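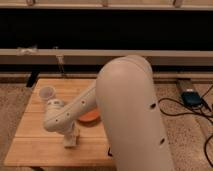
Chapter 14
Famous Faces, Small Bottles: How Celebrity Products Get Sold

I bought my first celebrity product at a mall kiosk when I was in high school. It was a body spray with a pop singer's signature on the can, it smelled like warm candy, and I wore it every single day until my bus driver asked me to sit farther back. Did I love the smell? Not really. I loved the singer!

Keep that feeling in mind, because most of this chapter hangs on it. Fans buy a piece of somebody they like, and the people who run a star's business know how to set a price on that (my spray cost more than two hours of babysitting).

We'll start with the license. In the usual deal, a company such as Tuninus, our case for this chapter, makes the product and pays the star a share of sales. The star lends a name and a face, shows up for the launch, and posts about it. Then we'll look at the launch itself, using the Zedwood campaign from Chapter 2. They ran 35 teaser posts before anyone saw a bottle, and I still think that was too many.

Before you read on, grab your notebook and write down the last thing you bought with a famous name on it. Shoes count, and so does hot sauce. Next to it, put what you paid and where you first heard about it. We'll come back to your notes in the section on pricing.

Key terms: license, royalty, teaser, launch window, fan base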